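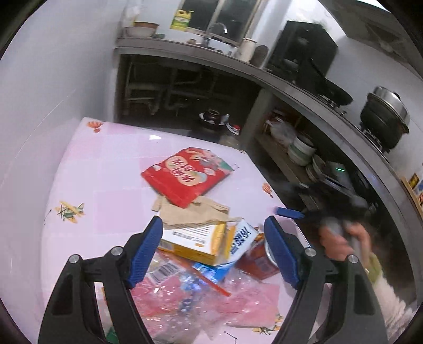
*Card, paper and plastic wrapping in a pile on a table.*

# Dronddale recycling and rubbish: common questions

These answers cover all homes in Dronddale, including flats with shared bins. Collections are run by Girden. If your question isn't covered, see the last section for how to get in touch.

## Bins and bags

**Which bins should I have?**

Houses have a grey bin for rubbish, a green bin for mixed recycling, a blue bag for paper and card, and a small brown caddy for food. Flats use shared bins in the same colours. The garden waste bin is extra and you have to sign up for it.

**How big is the green bin?**

The standard size is 168 litres. Homes with six or more people can ask for a second one free of charge. We will ask how many people live there and may check before we deliver it.

**My blue bag has blown away. Can I get another?**

Yes. Ask for one online or pick one up from Kılıçarslan on the High Street, next to the post office counter. The shop keeps bags and caddy liners but doesn't hold spare bins. After your bag has been emptied the crew should tuck it under the lid of the green bin. If they keep leaving it loose on the pavement, tell us the street and the side of the road.

**Can I use my own bin?**

No. The lifts on the lorries only fit the bins we supply.

**I've just moved in and the bins are missing. What do I do?**

Check with next door first, as bins often end up one house along. If they really have gone, order a set online. Delivery takes up to 12 working days. Until they come you can put rubbish out in tied black bags and recycling in clear bags.

## Paper and card

**What goes in the blue bag?**

Newspapers, magazines, envelopes (windows are fine), cereal boxes, parcel boxes, brown paper, paper bags and egg boxes.

**Do I need to flatten boxes?**

Yes please. Flatten them or tear them up so they fit in the bag. Large boxes can be folded and stood next to the bag if they are no bigger than the bag itself.

**Do I have to take the tape and labels off?**

No. A bit of parcel tape is fine. Take out any plastic windows if they come away easily, and take out bubble wrap and foam altogether.

**What about drinks cartons and long-life milk cartons?**

Those go in the green bin. They have a thin plastic layer, and sometimes foil, so the paper mill can't use them. Rinse and squash them.

**Can I recycle pizza boxes?**

The clean parts, yes. Tear off anything greasy and put that bit in the food caddy if it's plain card, or in the grey bin if it has a shiny coating.

**Is wrapping paper all right?**

Scrunch it in your hand. If it stays scrunched it can go in the blue bag. If it springs back, or it has glitter on it, it's grey bin only. The same goes for gift bags. Paper ones with string handles are fine once the string is off.

**My paper got rained on. Will you still take it?**

Damp is fine. Soaked is a problem, because the bag gets too heavy to lift and tears. Keep the flap closed and put it out in the morning if heavy rain is due overnight.

## Plastics, tins and glass

**Which plastics go in the green bin?**

Bottles, pots, tubs and trays. Put lids back on bottles. Black plastic trays are now accepted - they weren't until last July, so ignore the old leaflet if you still have it.

**Can I put plastic film and wrappers in?**

Not in the green bin. Clear wrappers, bread bags, crisp packets and plastic sheets wrap themselves around the sorting machinery and the line has to be stopped to cut them out. There is a drop-off point for soft plastics at the Mill Lane recycling centre. Anything you can't take there goes in the grey bin.

**Does the label matter?**

No. Paper or plastic labels can stay on. They come off when the material is processed.

**How clean do things need to be?**

A quick rinse in the washing-up water is enough. There shouldn't be food left in them.

**Are glass jars allowed?**

Yes, along with glass bottles. Drinking glasses, mirrors, window glass and oven dishes are a different sort of glass and melt at a different heat. Wrap them well and put them in the grey bin.

**Foil?**

Yes, if it's clean. Save it up and roll it into a ball the size of your fist. Small scraps get lost.

**Takeaway packaging is always a mixture. What do I do with it?**

Split it up. Foil trays and plastic tubs go in the green bin once rinsed, paper bags go in the blue bag, and leftovers go in the caddy. Sauce sachets, plastic film and chopsticks go in the grey bin.

## Food and garden waste

**What can I put in the caddy?**

All cooked and raw food, including bones, eggshells, tea bags and coffee grounds. No liquids and no cooking oil.

**Which liners should I use?**

Any compostable liner with the seedling mark, or a sheet of newspaper. Ordinary carrier bags aren't accepted. Liners are free from the library and from Kılıçarslan, one roll per household per visit.

**How do I sign up for garden waste?**

Online, at any time of year. You pay for the full year whenever you join, so it's best value in early spring. Collections stop over the winter break and start again with the new calendar.

**Can soil go in?**

No. Soil, turf and stones go to Mill Lane, where there is a separate skip.

## Collection days

**How often are the bins emptied?**

Food is collected every week. The green bin and blue bag are emptied one week and the grey bin the next. Garden waste follows the grey bin.

**What time should I put them out?**

By 6.30am on the day, or after 7pm the evening before. Crews don't always follow the same route, so a lorry that usually comes at lunchtime may come first thing.

**How do I find out my day?**

Put your postcode into the checker on our website, or use the Jikex app. Jikex can send a reminder the evening before. You need to turn notices on in your phone's settings or it won't do anything.

**The app shows a different day from the website.**

Go by the website. The app is updated overnight, so changes made during the day take a while to show.

**My bin wasn't emptied. What now?**

Look for a tag on the handle. A tag means the crew found something that shouldn't be in there, and it will say what. Take it out and put the bin back out next time. If there's no tag, report it online within two working days and leave the bin where it is. Reports made later than that can't be followed up.

**Can someone fetch my bin for me?**

Yes, if everyone in the home would struggle to move it. Ask for an assisted collection. We review these every 3 years and will write to you beforehand.

## Flats

**Our shared bins are always full. Can we have more?**

The managing agent has to ask on behalf of the block. For sites with more than 200 homes we will visit first to look at the bin store and how the lorry gets in.

**Can I leave cardboard beside the shared bins?**

No. It blocks the doors and is a fire risk. Flatten it and put it in, or take it to Mill Lane.

**The bin store code doesn't work.**

Codes are set by the managing agent, so please contact them. Let us know as well if the crew will need the new one.

## Large items and anything else

**How do I get rid of a sofa or a mattress?**

Book a bulky collection online. Items need to be outside at ground level by 7am. We can't come into the house or take things from a back garden.

**What about batteries and vapes?**

Never put them in any of the bins. They get crushed in the lorry and catch fire. Put batteries in a clear bag on top of the grey bin lid, and take vapes back to any shop that sells them, or to Mill Lane.

**How do I contact you?**

Use the form on the website, or ring between 9am and 4.30pm. Please have your postcode ready. The line is busiest after a bank holiday, and the form is usually quicker then.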